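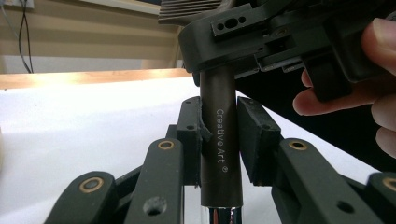 The Good Brush

Shabani Tanui painted signs for the shops in Garulville for most of his working life, and when his hands got bad he painted smaller things. Mailboxes, then flowerpots, then the name on one boat. The boat was called Mussa and belonged to a dentist who kept it at Skaslow and hardly ever took it out.

Atieno Odera came to help him with the lettering in February. She was nineteen and had answered a card in the window of the hardware store. The card said "Steady hand wanted" and gave a phone number. She had never painted a sign, but she had done all the cakes at the bakery for two years and thought it might be the same kind of thing.

He had her paint lines for the first week. Just lines, on the backs of old menus, top to bottom and then left to right. He sat in the kitchen chair he had carried into the workshop and looked over each sheet.

"This one leans," he would say. Or, "You stopped to breathe here."

The brushes stood in coffee cans on the shelf over the sink. Most of them had lost their paint and their lettering, and the bare wood was gray from his fingers. One was newer than the others. It had a dark brown handle with Creative Art printed on it in white, and it stood in a jam jar by itself.

"Can I use that one?" Atieno asked.

"No," he said. "Use the ones in the cans."

So she used the ones in the cans. One of them dropped hairs into the paint, and she picked them out with a toothpick and kept going. She filled a hundred menus. When they ran out of menus he gave her roofing slates from behind the shed, which you could wipe with a rag and start over.

By the third week she was doing letters. He liked to start people on S, because everyone wanted to save it for last. Hers were top-heavy. She took a slate home and practiced at the table while her mother watched television, and her mother said they looked fine, they looked like S's.

"They look like they're going to fall over," Atieno said.

"Well, now I can't see anything else," said her mother.

The boat job was worth 400 dollars. The dentist wanted the old name taken off and put back on in dark blue, with a thin line of cream around each letter. Shabani had quoted the price in the fall, before the winter got into his knuckles. He mixed the blue himself out of two cans of Plosel enamel and wouldn't let anybody stir it. Then they drove out to Skaslow in her brother's car with the paint on the floor between her feet and Shabani in front, holding the jam jar upright on his knee. The brush was in it.

The boat was up on stands in a long tin building. It was cold enough that they kept their hats on. Shabani chalked the letters onto the stern, five of them, and stood back, and rubbed out the second S and did it again. Then he sat down on a bucket.

"Go ahead," he said.

"Me?"

"I'm sitting down."

She did the M first. It went on well, a little heavy at the foot. The u was easy. She did the first s without thinking much, and the second s she thought about the whole way down, and it showed. She looked at it for some time.

"Wipe it," said Shabani.

She wiped it with a rag and thinner and dried the place with her sleeve. He held out the jar. She took the brown brush out of it. The hairs came to a point, and when she tried it on her palm they all moved together.

"My daughter bought me that," he said. "It came from the place next to the bus station, the one with the yarn. I said to her, that isn't a sign painter's brush, I can't use that. So then I couldn't be seen using it."

"Is it any good?"

"I don't know. I never tried it."

Atieno loaded it and took the extra off on the lip of the can. She did the s in one go, and then the a, and then she went back over the foot of the M where it was heavy and found there wasn't anything she could do about that. The cream line would have to wait for the blue to dry.

"That's better," Shabani said. He got up off the bucket, which took him a while – he had one hand on the boat stand and she knew not to help. He put his face close to the letters and looked along them sideways.

"Does it lean?"

"A bit. The boat leans too."

They ate their sandwiches in the car with the heater on. Her brother wanted to know if they were finished and she told him no, there was another coat and then the cream, it would be 3 o'clock at least. He groaned and put his seat back.

Shabani was cleaning the brush with a corner of his handkerchief. He did it slowly, from the metal down to the tip, and he was careful to keep the thinner off the white letters on the handle. Then he passed it back to her over the seat.

"Don't leave it standing on its hairs," he said.

Contact | Copyright, all stories remain with their authors | Back to top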